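Getting a Dull Kitchen Knife Back to Sharp

I put off learning to sharpen for years and now it's my favorite kitchen chore! A good edge makes everything easier, from tomatoes to the big winter squash that used to have me leaning on the handle and hoping. If you own one decent knife and a flat stone, you can do this tonight.

Start with the stone. A two-sided one with a medium face and a fine face will handle nearly everything in a home kitchen. If yours is a water stone, soak it until the bubbles stop (check the leaflet, some only want a splash on top). Then set it on a folded damp dish towel so it can't creep across the counter. I've tried the rubber holders and I still go back to the towel.

Color the edge of the blade with a black marker before you begin. This is the best trick I know! After 2 or three light strokes, look at where the ink has gone. If it's only missing up near the spine side of the bevel, raise the blade a hair. If it's only gone at the very tip of the edge, lower it. Keep adjusting until the ink comes off evenly, and then your hands will know the angle.
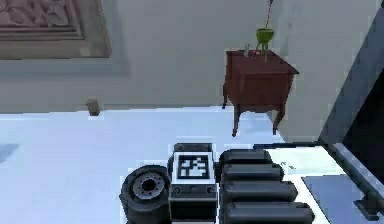

Turow, March

Work in sections, heel first, then the middle, then the point. Use light, steady pressure and let the stone cut. You're feeling for the burr, a tiny rough lip that forms on the side facing up. Stroke your thumb away from the edge, never along it, and you'll notice a slight catch. Once the burr runs the whole length, flip the knife and do the other side the same way.

Don't rinse off the gray mud while you're working. It helps with the polishing, and a few drops of water will keep it loose. When both sides have had their turn, move to the fine face and go through it again with even less pressure – the weight of the blade and a couple of fingertips is plenty.

To finish, I pull the knife backward along an old leather belt laid flat on the counter, four passes on each side. Newspaper over the stone works too. Then wash the blade by hand, dry it right away, and try it on a sheet of printer paper. A clean slice all the way down is such a good feeling, and I usually end up shredding half the recycling.

A few odds and ends:

Serrated bread knives need a tapered rod, so leave those off the flat stone.

Stones wear hollow in the middle. Draw a pencil grid across the face and rub it on wet sandpaper stuck to a piece of glass until the lines are gone.

Glass and ceramic cutting boards will undo all your work in one dinner. Wood or soft plastic, please!

A honing steel is for in between. A few gentle swipes before you cook will keep a fresh edge going for weeks – mine hangs on a hook by the stove so I remember.

Let the stone air dry overnight before it goes back in the box. A damp one left shut in a drawer gets musty, and a water stone that freezes in the garage can crack.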